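Plastic cutting boards: how do you clean the surface and the groove?
Forum: Kitchen care and cleaning

grimia_lane wrote:
Good evening to all. I moved to Drarcombe in November and since then I have a set of plastic cutting boards, two of them blue-gray and one pink. I wash them after each use, but the pink one keeps a mark in the middle that does not go away. I tried dish soap and warm water, and also baking soda for 35 minutes. The mark became a little lighter, I think, but I am not sure. They are all out on the white table now, so I can compare. 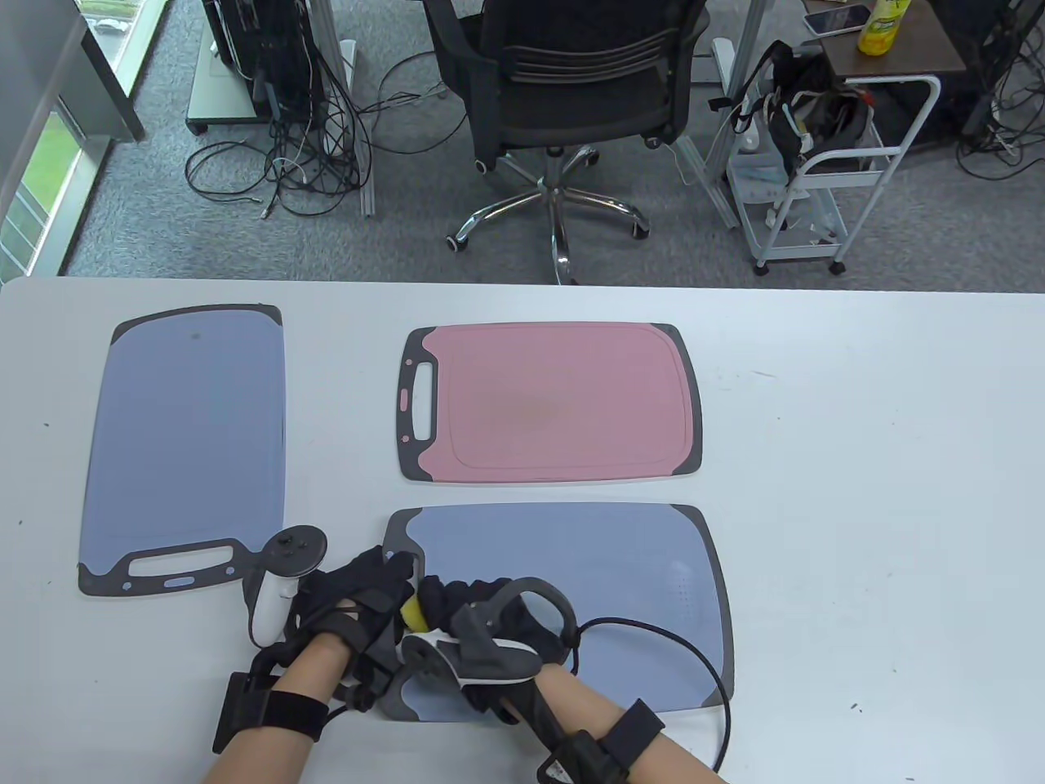

What I have tried so far
1. Dish soap and a soft cloth, two times.
2. Baking soda mixed with a little water.
3. Lemon juice, left overnight. My kitchen smelled very nice, the board was the same.

I do not want to use something too strong on a thing where I put food. What do you use?

Havley44 wrote:
Bleach. One spoon in a big bowl of water, ten minutes, rinse well. I have done it for years. People are too afraid of bleach.

saltandsoda wrote:
I do not agree with Havley44. Bleach is good against germs, but for carrot or tomato color I prefer a little cooking oil on a paper towel first, and then the soap. The oil takes the color out of the plastic. Please do not put both things on the board together, do the oil and wash it off before anything else.

Also, does the pink one have a groove? Mine had a brown line there, and I did not see it for months. I only cleaned the flat part.

grimia_lane wrote:
Thank you, I will try the oil. Yes, there is a groove. It is thin and my cloth does not go to the bottom of it.
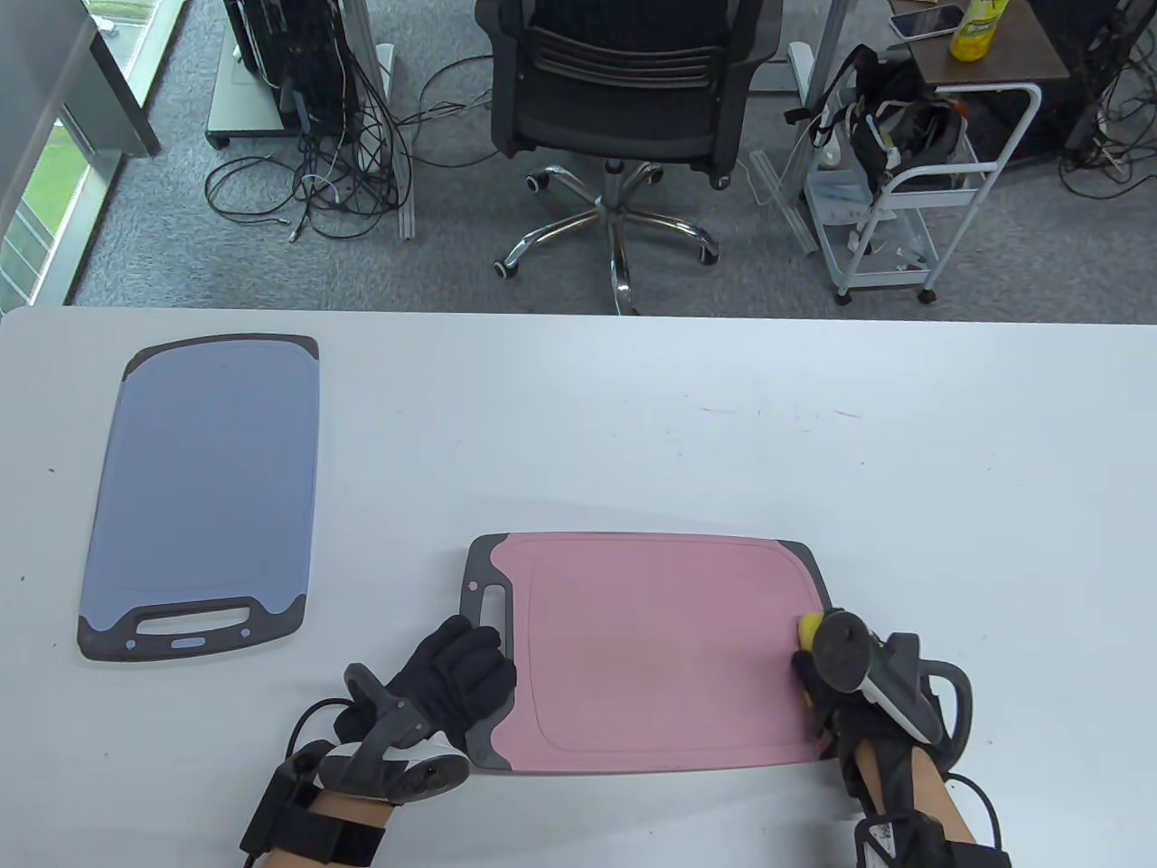 The pink board, with its groove, and a blue-gray one on the left.

I will look for an old toothbrush. Is the handle slot also a problem? I never washed inside it before, I am a little ashamed to say.

saltandsoda wrote:
Do not be ashamed, I think most people forget it. The same toothbrush is good for the slot. Afterwards stand the board on its side to dry and do not leave it flat.

Now the sponge. I use the ordinary kind, yellow foam with a green layer. For plastic boards I work with the green side, in small circles, and I do not press so much.

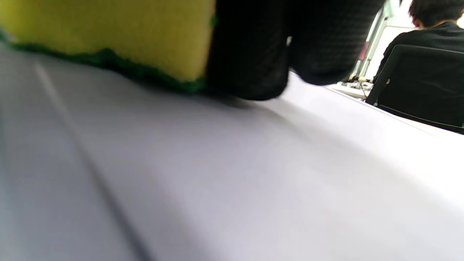

El Ouafi wrote:
I must disagree about the green side. It makes very small scratches, and then the next tomato goes into the scratches and you have more stain than before. I ruined a good white board in this way. Yellow side only, and more patience.

saltandsoda wrote:
A knife makes deeper scratches than any sponge. My boards are many years old and they are fine. But okay, if the board is new, start with the yellow side and see.

Havley44 wrote:
Still bleach.

grimia_lane wrote:
I come back with the result. I did the oil, waited, then soap with the yellow side, and toothbrush for the groove. The mark is nearly gone! I can find it only when I hold the board near the window. The groove had more dirt than I expected, and the slot too, so thank you for this.

I then cleaned the table as well. I had put the clean boards on it without thinking, and there were crumbs and small dark bits everywhere. I wiped from the far side toward me with a damp cloth, and I went also along the edge, where the crumbs like to stay.

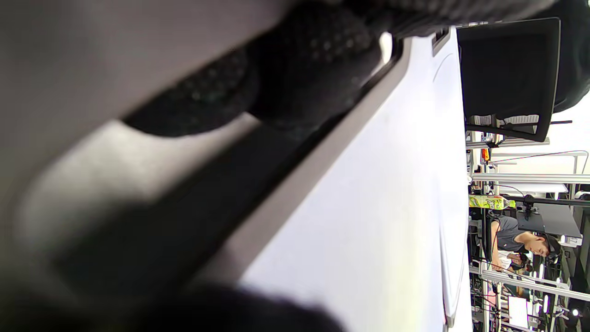
After that I dried it with a second cloth and put the boards back only when it was dry to the touch. I think I will do it in this order from now on, first the table and then the boards. For the green side I have not decided. Maybe I will try it on the older blue-gray board, the one I use for onions and do not love so much.

El Ouafi wrote:
Poor onion board. Try a small corner first and look at it under a strong light. And if you use bleach like Havley44 says, open a window and never mix it with the lemon.

Havley44 wrote:
On the lemon I agree. Glad the mark is nearly gone.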